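Equipment Corner: Shopping for Another Pair of Hands

We have been given money to spend, a condition so unfamiliar at Sodomwood that it took two meetings before anyone proposed spending it. The plan is to put arms to work on guest bathroom vanities: fold the towel, straighten the tray, leave the counter looking as if no one has ever brushed their teeth there. The money has to be committed by the end of June, after which it goes back to wherever money lives.

Three quotes have come in. Bastel offers an arm at the lowest price, with a gripper sold separately, a controller sold separately and, on page 6 of the quote, a power cord sold separately. Kushwaha offers everything in one crate at a price that made the room go quiet. Carnemier would prefer that we rent. Their monthly rate looks gentle until you multiply it by the length of the contract, and they were kind enough not to do that for us.

Before anyone falls in love with a brochure, a word about what the work looks like up close. Brochures like to show an arm holding an egg. Our job is a towel on a stone counter, next to a sink that is very happy to receive anything dropped near it.

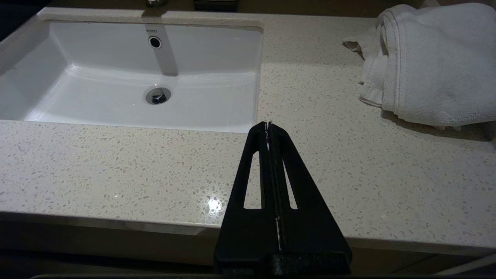
What we need to buy

Start with fingers. Two parallel ones will do for most of this job, and all three suppliers agree on that, which worried me a little. Fingers wear, though, and the padding on them wears faster. Bastel includes one spare set. I have asked for six, and I would like that written into the order and not merely nodded at over the phone.

Next, reach. A vanity counter is shallow for a person and less so for an arm that has to get past the sink without knocking into the faucet. The short Bastel arm is the cheap one, of course. It reaches the front of the counter beautifully. Please measure from where the base will really sit, and remember that the base also needs somewhere to sit. Last year's layout drawing had it standing squarely in the doorway.

Then there are the cables. They don't show up in any budget and they get into everything. I have set aside $2000 for cables, clips, mounts and the small brackets we always end up ordering twice. If there is any left over I will be as surprised as you are.

Rent or buy

Carnemier's rental comes with repairs, a loaner if ours goes back to the shop, and a service visit within 14 days. Fourteen days is a long time to look at an arm that won't move. Still, our own record on repairs is not one I'd put in a frame, and having someone else to call has its charms.

My leaning, for what it's worth, is to buy two arms from Bastel with the longer reach and rent nothing. Two, so that one can be stripped for parts when the other fails – I am told this is called a redundancy strategy. The Kushwaha crate is lovely and would use up the whole budget, including the part meant for towels.

Soap, cups and other consumables

Which brings me to the line everyone wanted to cut. A practice vanity needs stock. Towels lose their shape after enough folding and have to be replaced, soap gets chipped, and the little containers on the amenity tray roll off to places we would need a second arm to reach. Black items on a black tray are their own small misery, and we want plenty of those too, seeing that hotels are so fond of them.
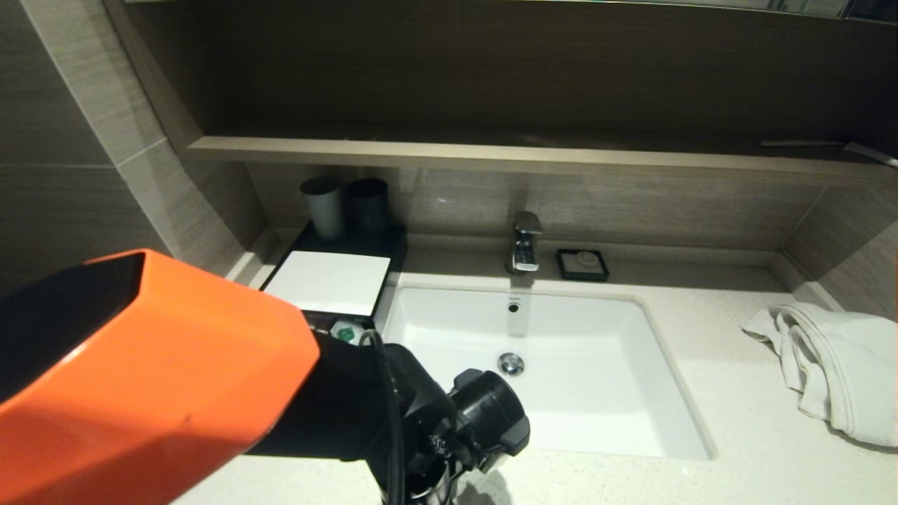 Photo: Sodomwood equipment desk

I have put the consumables under "materials" so that they look more serious. The list so far is white towels in two weights, round soaps, soap dishes, tumblers in gray and black, and a stack of blank cards for the tray. If your bench needs something else, add it to the sheet by the door. Robes have been requested again. We are not ready for robes.

One more item, and I know how it sounds: a cart. At present everything gets carried to the vanity in somebody's arms, and then somebody goes back for the soap. A plain cart with a lip around the top shelf costs less than one replacement finger set, and it will outlive every machine in this newsletter.

Dates and paperwork

Comments on the three quotes should reach the equipment desk by May 29, 2022. The order form goes up early in June, once purchasing has changed the template again. Bastel wants half the money up front, Kushwaha wants all of it, and Carnemier wants a deposit they describe as a "commitment." Delivery times were promised by all three with great confidence, so please don't plan anything around them.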